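The groundskeeper at Telludwood has prepared the square there for 14 seasons, and he talks about it mostly in numbers. We spoke after the last October renovation had grown in, and his first subject was clay.

"Eight pitches, all the same loam," he said. "People think the end one is slower. It gets the shade until noon, so it holds moisture longer. The soil is the same."

He starts rolling with a light machine and adds weight over several weeks. The grass is cut lower in steps, never more than a third of its height at once. For a 50-over match he wants the surface hard and even by the morning before. "If I'm still rolling on the day, I've misjudged the water," he said.

Moisture readings used to go in a notebook. They now go into Trakby, a program the club runs on an office desktop, which plots each pitch against previous years. 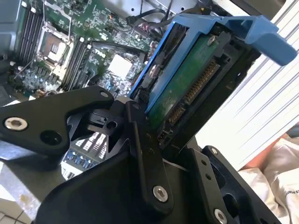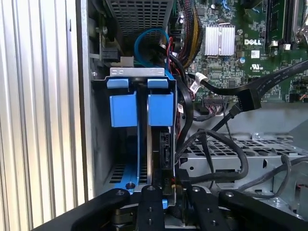
Blue hard drive caddy, and the inside of a Dell desktop with its blue drive bay.

He checks the plots but still pushes a key into the turf at both ends. "The probe gives me one depth. The key tells me about the top, and the top is what the seamers use."

The club's other ground, Villalba, is a different job. The loam there is shallow and the outfield drains toward the square -- a fault in the original grading. After heavy rain he allows around 40 hours before putting any roller on it. Captains have complained. "They can have it early or they can have it flat," he said.

He has no plans to relay either square. A trial strip of a new ryegrass goes down at Villalba in the fall, next to the nets, and he wants two full seasons of wear on it before he gives an opinion.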